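Notes for week 2 — sorting and early shape talk

Okay, so last time I promised we'd get to blocks! My plan is to start with color, since that's what most kids grab first, and then bring in the shape words once they're happily making piles.

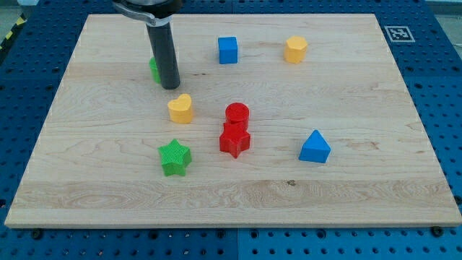
Then I ask for a cube, or a hexagon if I'm feeling brave (they love that word). Don't correct the piles — just ask, "What goes together here?" and wait.

For next time, read Dalva Amaral's handout up to page 40 and bring a tray of your own.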